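Speaker notes, "Where the Examples Come From," Jianhua Zhong, 9/6/18

Slide 1. Say hello, thank the hosts, get some water. Then tell the one about my grandmother's recipe cards (she started the box in 1933, and the bread card just says "knead until right"). Let them laugh if they want to. Then say that the whole talk is about that card, really, and how you teach "until right" to something that has never had hands.

Slide 2. What we do at Prumik. Keep it short, I always run on here! A person guides the arm through a small job, such as picking something up, moving it over and letting it go, and we save what the wrist camera saw along with how the arm and fingers moved. One run from start to finish is one example. Do it again with things shifted a little, and again, and after a long while the Cokora model has something to learn from.

Slide 3. The August story. Go slowly, people like this one. We came in very proud of ourselves with over 30 hours of recordings, all of them lovely and smooth, and the model was hopeless the minute an object sat a hand's width from where we usually put it. We had been tidying the table between runs without thinking, you see, everything back in its own spot, like setting out the good china. Pause here. Ask who in the room has done the same thing (I expect hands).

Slide 4. What we changed. Two people per session now, one to guide the arm and one to rearrange the table, and the second person is told to be a bit of a nuisance. Turn things around, slide one thing partly behind another, leave tools lying where they were put down. Swap jobs every 10 runs, because the guiding is more tiring than it looks and tired people take shortcuts. Mention the stool. We bought a better stool, and I would buy that stool again before I bought another computer.

Slide 5. Keeping the fumbles. If the fingers close on air and the person backs off and tries again, we keep that run and tag it in Jumov. The early sets had no second tries in them at all, so the model had never seen anybody recover from a miss. Throw away only the runs where the recording itself is bad. If someone asks about the tags, say we use plain sentences typed by whoever did the guiding, and that I'd be happy to talk about spelling over coffee.

Slide 6. Last one, leave it up while people ask things. Offer the Tang checklist to anyone starting out, it's a single page and they can have it by email. Repeat each question into the microphone, I forgot last time and the folks in back were very kind about it. If it goes quiet, ask what they would put on their own tables at home, and give them a good long moment to think before jumping in.

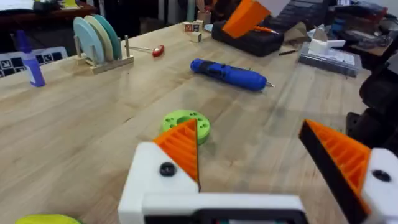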